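Thirteen Years of Dyeing Cloth in a Rented Dairy
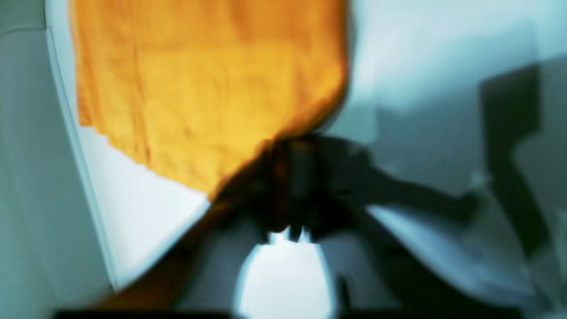
By the Rundthorpe Review staff
26 Mar 2025 | Crafts & Trades

The dye shop called Skeltier takes up the back half of an old dairy on the edge of Rundthorpe. The owner, who asked that we use the shop's name and leave hers out, has been there 13 years. Before that she worked in the office of a carpet wholesaler and dyed scarves in her kitchen on weekends.

"I had one pot and it was also the soup pot," she said. "I don't recommend that. I threw it out eventually and bought two."

She works mostly with plant dyes: weld and onion skin for yellow, madder for red and orange, walnut hulls for brown. Most of her orders come from people who sew their own clothes, along with a few small theaters that need fabric to look old.

Yellow is the color customers ask for most, and she said it is also the one they complain about. Many plant yellows fade in strong light, and she tells buyers so before she takes their money.

"Weld holds up pretty well. Turmeric doesn't. People see turmeric on the internet and want it because it's so bright, and I tell them it'll be gone by the end of summer if they put it in a window. Some of them still want it. That's fine, it's their curtain."

The steps have not changed much since she opened. Cloth is washed, then soaked in a mordant, usually alum, which helps the color attach to the fiber. Then it goes in the dye bath, and for deep shades it goes in again the next day. She keeps a notebook for each year with a snip of every batch stapled in beside the weights and times. The current one is up to batch 326.

"I used to think I'd remember," she said. "I made a really good rust once, for a woman who wanted more of it later, and I had nothing written down. I never got it back. I got close, but she could tell."

The water is a problem she did not expect. Rundthorpe's is hard, and it pushes madder toward red when she wants orange. She collects rainwater in barrels behind the building, and in a dry spell she puts those orders off.

The cloth itself comes from Ilto, a small mill that weaves plain cotton and linen. She pays more than she would elsewhere. A cheaper supplier sent her cotton with a finish on it that would not wash out, and the color went on in patches. She lost a full order over it.

Heating is her largest bill after rent. The dairy has high ceilings and thin walls, and in December she closes for 4 weeks.

She also teaches a class called Murín, named after a village where she once spent a summer. It takes 8 students at a time and runs for one long day.

"They always want to pull it out too early," she said. "I make them leave it and go eat lunch."

Asked whether she plans to expand, she said no. The other half of the dairy came up for rent last year and she went to look at it.

"It had a better floor than mine," she said. "But then I'd have to fill it."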